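Sivard Cloth Planning Toolkit

Home > Software > Planning and Perception > Sivard

Sivard is a software package for planning grasps on cloth and other soft items. It takes wrist-view video from handheld grippers, works out where the fabric is and which way its layers run, and returns a ranked list of grasp points for a two-finger tool. It is made by Stelel and runs on an ordinary Linux workstation.

Most planners are built for rigid parts. Cloth has no fixed shape, so Sivard doesn't try to match a model. It segments the item from whatever it is lying on, traces folds and free edges, and scores each edge by how well the fingers can close on it. Bedding is a common background in home work and one of the harder ones, as the sheet wrinkles much like the item on top of it.

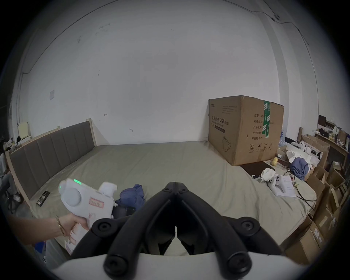 Handheld grippers and a navy-blue cloth on a bed, with other household items left in view.

What's in the package

Edge Tracer. Finds hems, corners and fold lines in fisheye video. Works on the raw circular image, so there is no need to flatten it first.
Grasp Ranker. Scores candidate points and drops any the fingers can't reach. The finger shape is set in a plain text file.
Session Aligner. Lines up recordings from 2 handheld units on one clock, for tasks that need both hands.
Nudasska Viewer. Scrubs through a session with the planner's output drawn on top. Colours can be changed for colour-blind users.

Version 18 notes

The Grasp Ranker now treats a folded flap as its own layer. Earlier versions often picked the fold and the layer under it together. Morfudd Vaughan rewrote this part and her notes are in the docs folder under "layers". Chae-won Bang added masks for objects lying close to the target, so a phone or a book beside the cloth is marked as an obstacle and kept out of the grasp area.

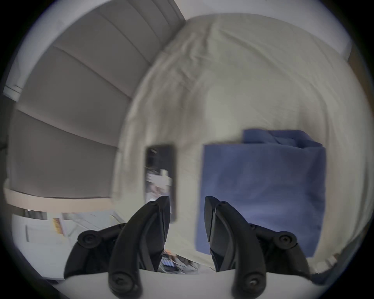 Can I use Sivard with my own gripper fingers?
Any two-finger design will work once you have filled in the finger file with the link lengths, opening width and tip shape. Allow an afternoon for the first one.

Requirements

Ubuntu, 64-bit
Graphics card with 12 GB of memory or more
Nearly 43 GB of free disk space for the full install, including sample sessions
Python bindings included, C++ headers on request

Licensing

Sold per workstation, with updates and email support for 2 years. University labs can ask for the teaching licence, which leaves out the Session Aligner. The older Ham plug-in still loads but is no longer being updated.

Support

Questions about set-up go to Vivek Thakur. Quotes and licence transfers go to Anouk Van Damme. The support desk is closed on Wednesday.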